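Shezi tabletop notes: the trowel and the basket

README, last touched in June

Maintained by Hamdia Workneh. Corrections go to King-fai Ko.

What this covers

One task: a garden trowel and a small gray basket on a white table. The trowel is supposed to end up in the basket. The Shezi set has 623 entries in all, and 144 of them are filed under garden tools. I was asked to write up this group, and I have doubts about how it was labeled, so read the labels with that in mind.

The table

The top is white. A big patch of gray duct tape takes up much of the left side, laid in overlapping strips with ragged ends. Black tape marks the trowel's spot on the right. The basket stands between them, close to the front edge.

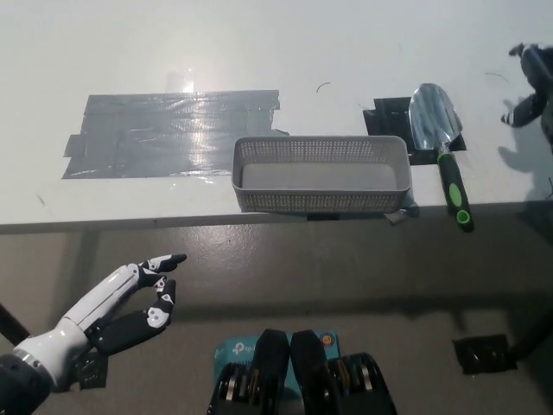 Trowel on the black tape, basket empty.

The Paltport version of this file called the layout "standardized." I would not go that far. Tape shows where a thing was meant to go, and I have found no written placement rule for the basket anywhere in the Paltport folder. If you need exact positions, measure them yourself.

The trowel

Metal blade, handle in green and black. The label list has it as "shovel, small" in some entries and "trowel" in others. It is a trowel. Searching for only one of the two words will miss part of the group, and a search for "spade" brings up a different tool from the Grasalham batch. 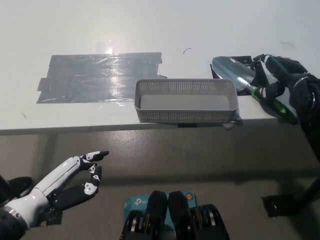 Trowel held by the handle, basket empty.

The basket

Light gray plastic, shallow, rectangular, with rows of small square holes in the sides and a solid floor. "Tray" was used in the first draft and should be gone by now. Please report any that are left.

The task sheet says "place the trowel in the basket" and stops there. Does the handle have to be inside? Is leaning on the rim good enough? The sheet never says, and I do not trust a success label that was given without an answer — mine included.
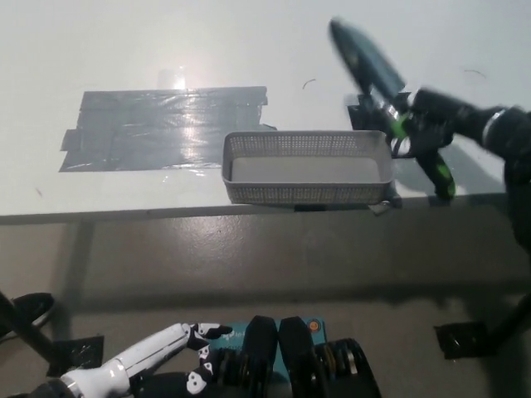

King-fai Ko: I'd count it if the blade is resting on the floor of the basket and the tool stays put when let go. Asking for the whole handle inside is too strict for a basket that shallow. Put that in the file and stop arguing about it.

I have put it in the file. I still think a reader should be able to filter by the stricter rule, so there are two columns now, "blade_in" and "all_in". The second is blank wherever I could not tell. 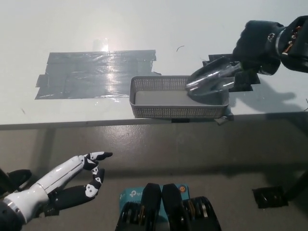 Silver object over the right end of the basket, black tape behind.

Known problems

Glare on the white top and on the duct tape. Do not use this group for color matching.

Small dark threads or marks on the tabletop. They are not labeled.

Entry 256 appears twice in the index. Keep the first one.

The Zarnham split was made before the two columns existed and has not been redone.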